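Zainab Ekwueme swears the Trurkano gripper needs a wipe and nothing else. I doubt it. I do the pads first, then every screw on the linkages.

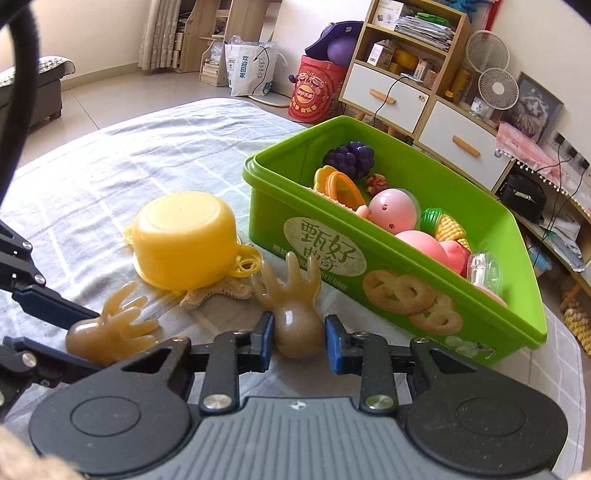
Jaws open, blue tips up.

The manual wants a check every 15 days. Mine drifts sooner.
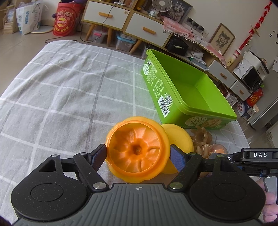
Closing on the orange mould.

Old pads slip on thin rims, whatever Sunidley's leaflet claims.

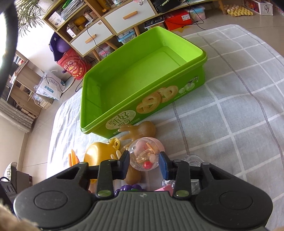 Pivot caps are my next worry. I check all six, the light green ones, before I trust a grip on anything like that clear ball. New set ordered in March.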